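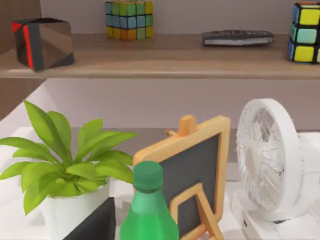

Mirrored cube and colour cube on the shelf.

Home Notebook Draws Tools Contact

November, started 8 in the morning

Checking the Neltthorpe draw history

The question is still the same as in the last entry. Members of the Neltthorpe evening draw say that digit 6 comes too often in the last position. One of them sent us a table and asked if we can sell him a system. We don't sell systems, but I promised to look at the numbers.

I loaded the complete list from the Uvham results page into Motix. After cleaning there are 1,309 draws. In the old part of the list the zero at the front of a number was lost, so a result like 047 was saved as 47. I put the zeros back before counting. If somebody repeats this work, please do this step first. I forgot it on my first try and the count for the first position was nonsense.

I also found 2 draws which appear double. They have the same draw number and the same result, so I kept one copy of each. The total I wrote above is already without the copies.

Method: for each position I count how many times each digit comes, and compare with one tenth of all draws. Then the ordinary chi-square test, one for each position. I decided the limit before I opened the file and I wrote it on the first page of this notebook, so I can't change it afterwards to please myself.

Result for last position: digit 6 is over the expected count, this is true. The member did not invent it. But the difference is small, and the test for the whole position does not pass the limit. Digit 9 in the middle position is further from the expected count than 6 is in the last one, and no member has complained about 9. I suppose people look at the last digit more, as the small prize depends on it.

First position is very flat. Almost boring. 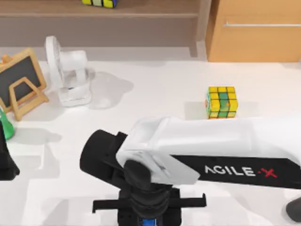
White arm with AGILE·X on the side, and the tabletop.

Afternoon

I wanted to know how easy it is to find a "hot" digit when nothing is wrong. So I let Motix make artificial histories with the same length as the real one, from the ordinary random generator. In most of them at least one digit in one position looked as strong as our 6. I should have done this before the long counting, it is quicker and it explains more to a person who doesn't like formulas.

Then I tested the betting rule from the member's table. His rule says: after 6 is absent for 9 draws, bet on it until it comes. On the real history the rule loses a little less than betting without any rule. On the artificial histories it sometimes loses less and sometimes more. I see no reason to trust it. The long absences also make the stake grow quickly, and he did not write that in his table.

One thing I can't close today. The results page says that the draw machine was changed to a Morin machine, but it does not say when. If the date is known, the history must be cut there and each part tested alone. A fault in one machine can hide when the two are mixed together. I wrote to the Uvham office and asked for the date and also if the ball sets were changed at the same time.

To do:
- cut the history when the date arrives, run the same test on both parts
- check pairs of digits, not only single ones
- save the cleaned file with a note about the zeros
- answer the member politely, with the chart of artificial histories

The chart needs bigger letters on the axis. On the small screen I could not read it myself.

Stopped at 5. Cleaned file is in the shared folder, the raw file is next to it and should stay untouched.

6 shares | 2 comments

Recent entries
Why the bonus number is drawn last
Reading old result lists with Motix
Ball sets and how they are weighed
Questions to ask before joining a syndicate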